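Skoment Hand-Held Gripper
Demonstration visits, Vedville

The Skoment is a hand-held gripper for recording everyday tasks. The operator holds it, does the job, and the recording is used later to train a robot arm. It is sold by Keskinen as a single unit or as a pair.

Visits to the Vedville workshop run through the end of August. A visit takes 32 minutes at the table, plus time for questions. Groups are limited to nine people. Visitors can try the gripper themselves on household items such as lamps, power strips and cables.

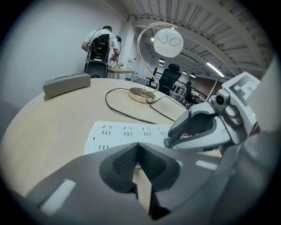

Skoment at the demonstration table, with a desk lamp and power strip.

The demonstration is led by Berkay Akbulut, who also handles operator training. He starts with picking up and placing, then moves to plugs and cords, which take more practice. Bring your own objects if you want to see how the jaws handle them. Nothing with liquid inside, please.

Recordings open in Flarkach, our viewing software. A copy of your session can be sent to you on request.

Weight: 519 g
Training session for new operators: 27 minutes
Order code and price: on request

To book a visit, use the contact form and give the number of people in your group. Parking is behind the building.

Page updated June 18, 2019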